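Three Walls of Skumalura

I have now lived with the wallpaper since August and I am ready to talk about it.

For people who joined after the Great Shelf Argument: there is a small enclosed work corner at my place with a table in it, three walls and no window, and for years it was painted the color of a filing cabinet. I don't mean a nice gray. I mean the color somebody buys when the can is marked down because another customer brought it back. Every time I went in there to do anything I came out feeling like I'd been to renew my license.

So I wanted color, and I went to Pritunwood on a Saturday to look at paint. I'd like to stress the word paint. I had a strip of sensible greens in my coat pocket. I had a budget. Then I walked past the sample books to get to the restroom and there was Skumalura, by Ketilsson, open on the stand like a menu.

If you haven't met it: bright blue ground, thin white lines running all over it in a grid that seems to have been drawn on a bus, and on top of that, flowers. Big ones. Fat oval petals, white layered over black, and every so often a yellow one, in case you'd dozed off. It looks like a tablecloth from a restaurant where the owner sings. I stood there for a good while and then went back to the greens, and the greens looked ill.

The woman at the counter asked what room it was for. I told her, and she said most people do one wall in that one. "As a feature," she said. I said I was thinking three. She looked at me the way you'd look at someone ordering for a table of six and then sitting down alone, and she rang it up. It came to 376 dollars with the paste and a brush I was told I needed. I had been planning to spend 100.

(My sister, on the phone: "For that corner?" Yes. For that corner.)

Now the hanging. I did read up. I watched a very calm man do a bathroom in what felt like real time, and I came away thinking that wallpaper was basically wrapping a present that doesn't move. I pasted the first strip, climbed the stepladder, and put it up beautifully, with every petal facing where petals should face. Then I put up the second strip and found out about pattern matching. The book did mention it. There was a little arrow symbol with a number next to it which I had taken to be decorative. When you match this pattern properly you throw away a piece off the top of nearly every strip, and when you don't, you get half a white flower shaking hands with half a yellow one, and the white lines go off in directions that make you want to sit down.

I sat down. Then I called Ernő Vörös.

Ernő has hung paper in Tridport for most of his working life and is supposed to be retired, though as far as I can tell this only means he does it in better shoes. He came over, looked at my two strips for some time, and asked whether I'd done them on the same day. I said yes. He said "Hm," took them both down, and charged me 305 dollars for the whole job, which I paid in the spirit of a man settling a fine. I would like it on record that one of those strips was fine. He did not agree that one of those strips was fine.

Things I learned while holding the other end for him:

You start from a line you've drawn yourself with a level, and never from the corner, because the corner is lying.

You don't wrap a full strip around an inside corner and hope. You cut it, and start again on the next wall. In my case the corners have silver aluminum posts, so there was less hoping available than usual, and Ernő was visibly happier about those than about anything else I own. He ran the blade down beside them like he was opening a letter.

The brush I was told I needed is the wrong brush.

And a blue this bright shows everything. Any thumb with paste on it leaves a small shiny memory of itself. He wiped as he went with a sponge and clean water and changed the water much more often than I would have. I'd have called it clean several buckets earlier.

We had one discussion, at the back wall, about where the flowers should land. I'd assumed you just started and took what you got. He wanted a good big one up near the top in the middle, where your eye goes, and he shifted the whole wall over to get it. It turned out yellow. I hadn't asked for yellow there and would never have thought of it, and it's the best decision in the whole corner, and I have told at least four visitors that it was mine.

So that's the walls. The table is another matter, and here I'd like a little sympathy, as I truly believed I was done.

The tabletop is that pale green and white marble pattern with the yellowish ocher veins. I've had it forever. Against the gray it looked dignified, a bit like a bank. Against Skumalura it looks like it has wandered into the wrong party and is being polite. Everyone who sees it has a view. My sister says it has to go. My neighbor says it "grounds" the blue, and she watches the same programs I do, so I know exactly where she got that. Ernő, packing up, looked at it, looked at the wall, and said the veins pick up the yellow. Then he carried his bucket out to the van. I've decided that was an expert opinion. The table stays.

What I did not expect is what a loud wall does to clutter. I'd have bet it would hide it. My whole theory of interior decoration, such as it is, has been that a busy pattern gives you cover. You can leave a sock on a Persian rug till spring. But the wall is vertical and the pens are on the table, and the table is pale, and so now there's this riot going on all around the edges and in the middle of it, perfectly lit, a marker with its reputation in ruins.

I have always had a pen problem. They don't stay in a cup. I've had cups, I've had a tray with compartments, for a short and shameful period I had a magnetic strip. Pens in my life spread out until they reach a natural barrier, like sheep. I'll put them away in the evening, with some ceremony, and by ten the next morning they're lying at all angles again and I could not tell you what I've written. Half are markers, and I don't own a whiteboard.

Then there's the plush toy. I'm a grown person and I have no defense prepared. It moved in during the paint years when the corner needed all the help it could get, and I'd assumed it would go back to the bedroom once the walls were cheerful enough to carry on unassisted. I did put it on a shelf for a while. The corner felt like a hotel. It came back down, and it sits or lies wherever there's room, and I work around it.

I did try a proper clear-out last week. I tested the pens on the back of an envelope, one at a time, and made a keep pile and a go pile, and discovered that a pen which doesn't work will sometimes work for exactly as long as it takes to be moved to the keep pile. I threw out the certain dead. I washed the table down with dish soap and a cloth, which is all that surface has ever wanted. I felt terrific. I went to make a sandwich.

I've since read a long article which says that the answer is a place for everything, and that if a thing has no place, you don't need it. Fine. Yellow, then. I would like the author of that article to come and tell me the place for the small yellow things in a house. There's always one out. You pick it up, you agree with yourself that it belongs to something, you set it back down in case the something turns up. At least it goes with the flowers, which is more than I can say for me in my brown cardigan.

Would I do it again? All three walls, yes, and I'd call Ernő before I opened the paste. I have most of a roll left over, and I've been looking at the inside of the hall closet in a way that my sister has asked me to stop describing to her.

As for keeping the table clear, I've lowered the standard to something I can live with, which is that I should be able to see more marble than pens.

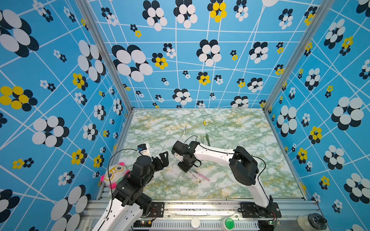
I'll give it until the weekend. The closet, meanwhile, needs measuring, and this time I'm going to read the little number next to the arrow.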